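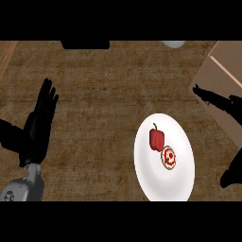

Setting the replan rate in Jekis

Jekis runs the policy in chunks. Each inference call returns 30 actions per arm, and the controller executes the first few before asking for more.

1. Open the task config and set chunk_size to 30.
2. Set execute_steps to 8. Lower values react faster but load the GPU.
3. Set blend_steps to 2 -- this smooths the joint targets where chunks meet.
4. Reset the simulator and run 12 episodes with a fixed seed.

If the arms jitter at chunk boundaries, raise blend_steps before touching the gains.

Config keys checked by Geetha Unnithan.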